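Subject: Re: Cirkton two-arm bench kit - worth the money?
List: Stotavis small automation list
Date: 11 October 2023

Hello all,

Sorry to have been slow with this. You wrote:

> We're looking at the Cirkton two-arm kit for our teaching kitchen project at Mandeck and can't decide between buying it outright and taking the hire plan. Does it cope with soft things, bags especially? The brochure is all wooden blocks. And is the walled cell worth having, or would you put the arms on a plain bench?

We've had ours since February, on the hire plan at 225 pounds a month, and I'm very glad we went that way, as it gave us time to find out what we wanted it for before anyone had to sign anything large. The kit came in 11 boxes (do clear a space first, I didn't) and took two of us a long day to put together, with a good deal of tea.

To your real question, then. Blocks are easy and I wouldn't judge any kit by them. Bags are much harder, as a bag never sits the same way twice, and we've spent most of our time on them. The job we keep coming back to is getting both grippers onto one thin plastic bag, one on each side near the top, and holding it up over the table between them. The camera on the right-hand gripper is a great comfort when the plastic is see-through, though I'd still want a good lamp overhead.

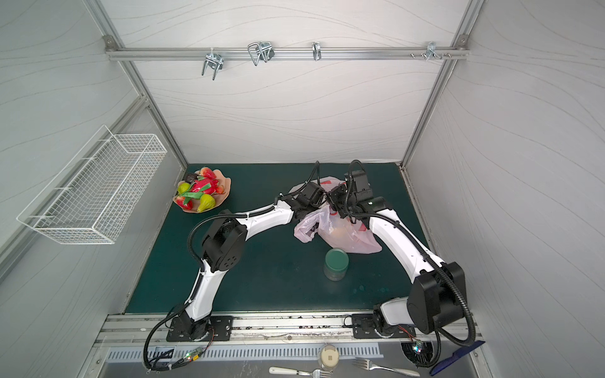 ## What I'd tell you before you order

- **The walls.** Yes, have them. Ours are pale grey with a faint wavy pattern, and it's so handy to have somewhere to fix things - we've a rail with hooks along the back and a wire basket on the left-hand side.
- **The cables.** They loop along the arms and hang down at the front, and you do need to think about where they'll go. I'd ask Cirkton for a few extra clips while you're on the phone.
- **The grippers.** Perfectly good for bags, cutlery and plastic fruit. I'm less sure of them with glass, and we go very gently there.
- **Spares.** We bought a second set of finger pads from Chaudhary and they fit nicely, though the parcel took its time.

We've logged 526 bag runs so far, and I'm happy to send the sheet to anyone who'd like it. It's rather untidy, and the early pages are mostly me changing my mind about the table height.

If you can stretch to it, ask for the hire plan with the option to buy, and do get them to put the delivery charge in writing. Let me know what you decide, and you'd be very welcome to come over and have a go on ours first.

All the best from the Stotavis workshop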